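Progress report to the Ruddock Fund
Ostach Community Kitchen and Lunch Program
Monday, October 12, 2026
Prepared by Lahcen Kabbaj

Short one this time, sorry. Stove inspection is this week and I'm writing between phone calls.

Where we are

Lunches going out four days a week as planned. 264 people signed up on the meal list, up since May. Most are seniors from the Matard side of town, plus families who found us through the school. Delivery route got split in two so food isn't sitting in the van so long. Drivers like it better. Cooler bags are holding up, zippers are not.

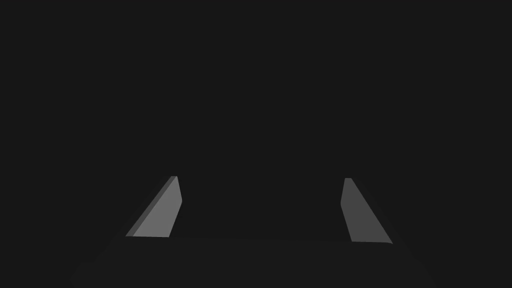 Gripper fingers, dark background.

Staffing

Second cook started. Good with big batches, still learning the allergy sheets. We had one mixup with a sesame dressing — caught before it left the building, and the labels are now printed instead of handwritten. Dishwashing shift still hard to fill on Fridays. Raised the hourly rate a little, will see if that helps.

Menu

Dropped the fish pie, too many came back. Soup and a hot sandwich is the clear favorite, flatbreads close behind. Bread comes from Prorau Bakery at cost, and they have agreed to keep that price thru the winter. Produce is up. We're buying more cabbage and squash and less salad.
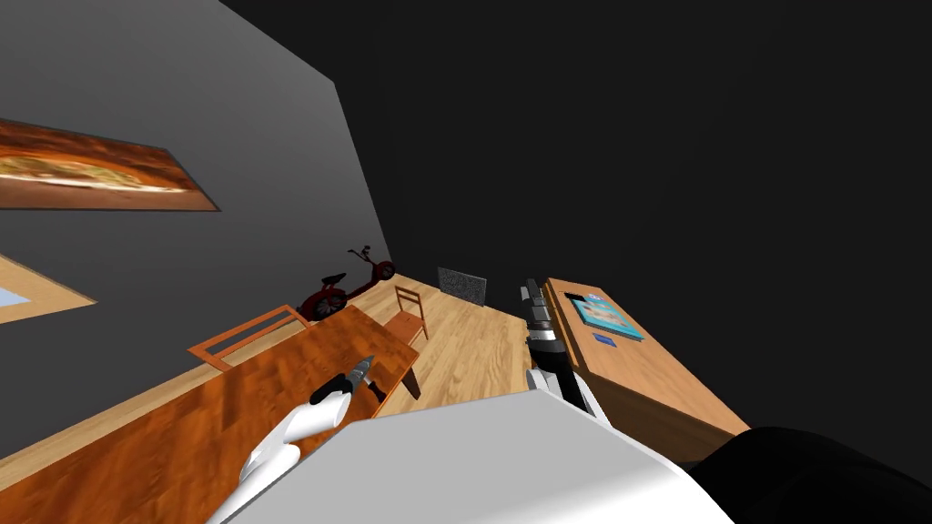
Budget

Spending is on track except for two lines. Fuel is over becuase of the split route. Repairs are over by $400, all of it the walk-in cooler compressor. I would like to move the unspent training money across to cover both. Need a yes from you in writing before I do it.

Training is underspent only because the food safety class got pushed back. 3 people are booked on the next one.

Still open: the lease. Landlord wants a longer term then we can commit to without knowing next year's grant.

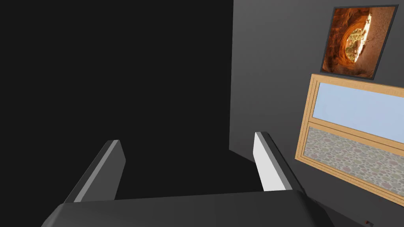 He has given us until the end of the month and I've asked for two more weeks on top. If you can tell us anything about renewal before then, even informally, it would help a lot.

Receipts and the meal list totals are coming separately. Call the kitchen line, not my cell, mornings are best.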